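Writing the test down before running it
Simulated trials are cheap to produce and hard to compare. A small group of integrators has drafted rules for reporting them.

By the time a manipulation policy reaches a customer demonstration, it has usually been through thousands of simulated attempts. What the customer receives is a percentage. The percentage is rarely accompanied by the start positions, the time limit, the success check or the number of trials thrown out, and without those four items it can't be compared with anything.

Duarte Godinho spent most of the spring on this problem. He runs evaluation at Makunico, an integrator that buys policies from outside suppliers and fits them to two-armed machines for light kitchen and packing work. In May his group circulated version 9 of a reporting practice it drafted with two partners, Matos and Nanora. The document is short and deals only with tabletop tasks in simulation.

"We had two suppliers quoting success on the same task," Godinho says. "One counted a grasp as success. The other wanted the object released and at rest. Both had written 'pick and place' on the cover sheet."

The practice starts with the layout. Every object on the table must be listed with its model file, mass, friction values and start pose. If start poses are randomized, the report gives the range for each axis and the seed list. A phrase such as "small variations" is grounds for returning the report. Objects that the robot is not meant to touch are listed in the same table as the target, with the same fields.

Next comes the success check. It has to be written as a condition on simulator state, fixed before the first trial, and stored under version control with the policy. A check that is edited after results are in triggers a full rerun. Visual judgment by an operator may be recorded in a second column but can't replace the first.

Contact with anything other than the target gets its own field. Earlier versions folded this into success or failure, and the partners disagreed about where the line sat. Version 9 leaves the line out. The report states how far each non-target object was displaced, and the buyer sets a limit.

Trial counts took longer to settle. Matos wanted a floor high enough to separate policies a few points apart. Nanora, which pays for its compute by the hour, wanted something a small team could finish overnight. The figure adopted was 900 trials per task, with no upper limit. A supplier may run more but must report all of them. In the pilot round one supplier submitted 2781, and the practice requires that the denominator in the headline figure match the number in the log.

Aborted trials were the other sore point. Solver failures, where an object passes through the table or leaves it at high speed, are often dropped without mention. The practice allows them to be excluded under a named code, with the count printed next to the success rate. Godinho would have preferred to count them as failures - he was outvoted.

Stills are required as well. A report carries images from a fixed camera with the whole tabletop in view, at the resolution used in the run, with no retouching. The camera pose goes in the appendix. Backgrounds are kept plain so that a displaced object can be found quickly. 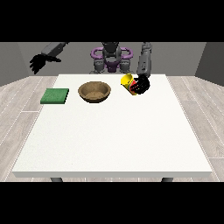
Simulated tabletop layout with green pad, brown bowl and a yellow and red target object.

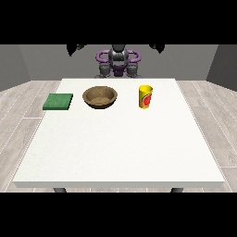
Reviewers at Cumerberg, the test house that handled the pilot, asked for one further change. Stills had been arriving without a step number, which made it impossible to match them to the state log. Step number and trial ID are now written to a sidecar file and the image itself is left unmarked.

The practice has limits that its authors list on the last page. It doesn't address transfer to hardware, and a report that meets every clause can still describe a policy that fails on a real table. It says nothing on soft objects or liquids. Inspection of the simulator's contact settings is left to the buyer, though the settings must be disclosed.

Adoption so far is modest. Of the suppliers Makunico works with, 8 have agreed to file in the new format, and two of those asked to delay until their logging tools are updated. Conversion is mostly clerical - pose tables have to be exported and old success scripts rewritten as state conditions. Comments on version 9 are open to any supplier that submits a complete log with them.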